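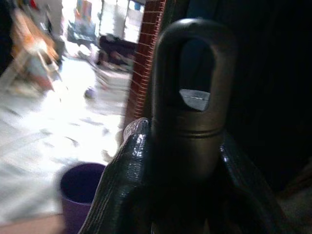 Re: [homearms] Seltmont two-arm kit, worth it for housework?

From: Ekua Arthur
Date: May 1, 2021

Hi Griet, hi all,

Griet Van Leeuwen wrote:
> We're thinking of ordering the Seltmont kit before the price goes up,
> mostly for floor chores. Two questions. Are the Orine fingers good
> enough out of the box, or should I get the Sárközi set at the same
> time? And how does the wrist camera do in a normal house with
> windows? Matúš told me he gave up on his and taped over it.

Short answer: get it, and skip the Sárközi fingers for now! I've had ours since October and I'm still finding new things to like.

The Orine fingers are the glossy black ones with the fine texture and the pale tips. I expected to swap them out in a week, and 213 sessions later they're still on. They're kinder to thin plastic than anything else I've tried, and replacing one takes two screws. Buy a spare pair anyway, because shipping from Clostville is slow.

The wrist camera is the weak spot, so I have some sympathy for Matúš. Go from a dark corner toward a bright room and half of what you get is washed out, and if the arm is moving the background smears badly. The gripper itself stays pretty sharp. Try locking the exposure (page 41 of the manual, it's well hidden) and slow the wrist down near doorways. I wouldn't tape over it!
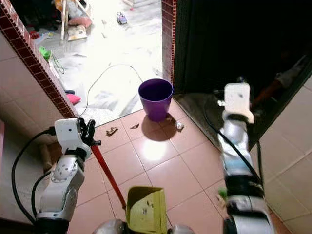
Floor chores are what I'd buy this kit for all over again. A long handle needs a steady grip and a lot of reach, and the two arms have plenty of both. We practice in a tiled room with the left arm on a red broom handle, a yellow-green dustpan down by the body, and a purple bin standing out on the floor where the right arm has space to work. Leaf bits and crumpled scraps make great practice litter, much better than the foam cubes in the box. Do watch out for shiny tile: the overhead light makes a bright patch that can fool the head camera, and I lost a whole afternoon to that before Blandine suggested switching the lamp off.

One gripe is the cables. They hang outside the arms, and I'd love to see Seltmont route them inside on the next version. Velcro ties help a bit.

Annelies, did you ever get the newer firmware onto yours? I'm holding off until somebody here has tried it with the Orine fingers.

Ekua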